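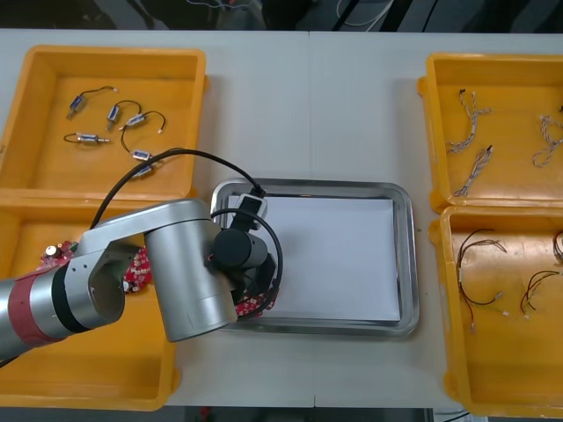

Home Course notes Lab rules Timetable Contact

Handout 7: Showing the robot a task by hand and by remote control
Rostam Jalali, Prirasbridge

In this part of the course you will teach the arm to pick parts from the yellow bins and bring them to the tray. There are two ways to do it. In the first way you hold the arm and move it with your own hands, while the computer saves the joint positions. In the second way you sit at the Jurnix station and drive the arm with the hand controller.

Guiding by hand is easier to learn, but your hands and sleeves can come into the camera view. For this reason all recordings that we keep for training are made by remote control. Please use the hand guiding only for the first exercise.

One recording is one part: approach, grasp, lift, place, go back. Each pair of students makes 20 recordings per kind of part. Last May the group had 177 good ones at the end, and we want to reach 500 this year.

Start with the solenoids or the boards. The cables are more difficult, because they bend and they hook each other.

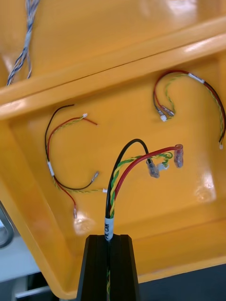 With a harness, take the bundle near the label, where the wires are still together. If you grasp after the point where they separate, the connectors swing and the placing becomes very unclear for the learner. Close slowly. Do not pull when a wire is caught, but open, move back a little and try again. Such a correction is useful and you should keep it in the recording.

Before you save, write in the Ziltent sheet which kind of part it was and who was driving. Read Taheri, chapter 7, before the next session.

Contact: Rostam Jalali, Prirasbridge | Copyright Prirasbridge | Back to top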